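# Protus won't pick a side on lossless, says its format chief

Apr 19, 2024 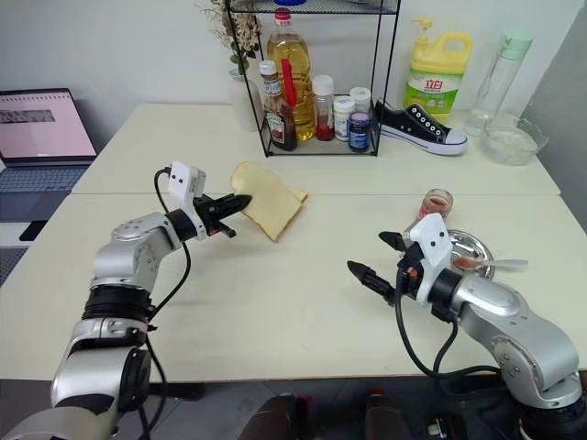

*Photo: supplied*

Caught the head of formats at Protus between meetings, by phone, bad line. She'd rather not be named while the Hotero talks are still going, company policy apparently, so she isn't.

First thing I asked: is Protus dropping its own audio format? There's been talk since February that the Skitotthorpe plant would stop pressing discs and the whole catalogue would move to Hotero's download store.

"No. Flat no," she said. "We're pressing discs in Skitotthorpe this week. We'll be pressing them at Christmas."

And after Christmas? A pause. "After Christmas we'll see what people are buying."

So, not quite as flat as it sounded.

Some background for anyone who hasn't followed it. Protus sells its high-resolution albums on its own disc, which needs its own player. Hotero sells files, lossless, playable on more or less anything but wrapped in a licence check that phones home. Chornovol, the smallest of the three labels involved, puts its releases out on both and has been pretty loud about wanting a single standard. The shops want one too. So do the people who've paid for a player and can't find half of what they like on it.

Protus has 953 titles on disc. Hotero's store carries 447 of those, under a deal that runs out at the end of the year. I asked why not the rest.

"Rights, mostly. Some of those contracts were written before anyone thought of a download as a thing you'd sell. We have to go back to estates, to arrangers, to a choir in one case. It's slow." She laughed at the choir bit. "They've been lovely about it, they just only meet once a month."

And the licence check? Customers hate it. Forums are full of it: albums that won't open on a plane, or at the cottage, or after a new hard drive.

"I hate it as well. I've told Hotero that in writing. Their position is that the labels asked for it. Well, we're a label, and we didn't."

Would Protus put its files up without the check? "If it were up to me, yes, tomorrow. It isn't only up to me."

Hotero didn't get back to me before this went up. Will add their answer if one comes.

Moved on to the players, which is where she got a bit short with me. The first model is out of production and the firmware hasn't been touched in ages. People who bought one at launch can't play the newer multichannel discs properly, they get stereo and a blinking light.

"There's an update coming. It's in testing. I'm not going to give you a date, because the last time someone here gave out a date I spent the whole summer apologising for it."

Is it free? "Of course it's free." A cable to install it is not, I'm told by a reader, the old players have an odd service port and the lead has to be ordered in. She hadn't heard that. Said she'd check. Typing noises.

Price came up too. A Protus disc is 12 dollars dearer than the same album as a Hotero download, and that's before the player. She didn't dispute the number.

"You're getting a booklet, you're getting the surround mix, and you're getting something you can lend your brother or flog when you're sick of it. Try lending someone a download with a licence on it."

Fair. Though you can't lend it to a brother who hasn't got the player, and I said so. "Then he should come over and listen at yours," she said.

Last one was Chornovol, who said this week they'd back whichever format signs up 2 more labels first. Does that worry her?

"They've said versions of that before. They're good people and they make terrific recordings, and I'd be sorry to lose them off the disc. But I'm not going to run a format by who shouts. If they want to go files only, we'll keep there back catalogue in print as long as the contract lets us."

How long's that? She'd have to look it up. Then somebody was at her door and she had to go.

Rang back later to check the price figure and got voicemail. A short email came through afterwards confirming it, plus one line on the service cable: they have over a hundred in a cupboard in Skitotthorpe and owners can write in for one, no charge. Address is in the back of the player manual, aparently.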